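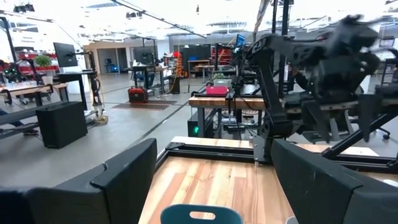 Jekham wrist camera mount, the kit version

I sell this as a small kit now, mostly because Murali Nadar kept telling me to stop giving them away at the shop! It puts a little camera right behind the fingers of your gripper, looking down past both of them, so you get the gap and whatever is on the table in the same view. I run two arms on a black extrusion frame with a wood top, and having the fingers always in the same spot at the bottom of the picture makes lining up on a small crate or a box so much easier (for me and for the software).

You'll also see your other arm swing through now and then, blurry when it's moving fast. I leave that in my recordings. If it bugs you, tilt the bracket down a notch and you lose most of the room, though you lose the far edge of the table too, and I like having that edge.

What you get
Printed bracket, black
Tilt plate with 6 positions
Screws and a spare set
19 cable clips for the run down the arm

What you don't get
The camera, or the arm

Price is $131 for a pair, because almost everybody who writes to me has two arms. Singles are possible, just ask.

Fitting it
Take the fingers off first. I skipped that on my first one and spent an evening fishing a screw out of the wrist. Bolt the bracket on, put the fingers back, then set the tilt with the gripper open. Leave more slack in the cable than you think at the last joint, then turn the wrist all the way both directions by hand before you power anything up. Clips go on last.

How it's held up
Ga-eun Bang has the older bracket on her Kartha build and got past 1,000 pick-ups before one ear cracked. I've thickened the ears since, and if you have the old style I'll mail you new ones for the postage.

It fits the Wistar gripper as is. For the Jivov you need the longer screws, so say so in the order note. New batch gets printed in March.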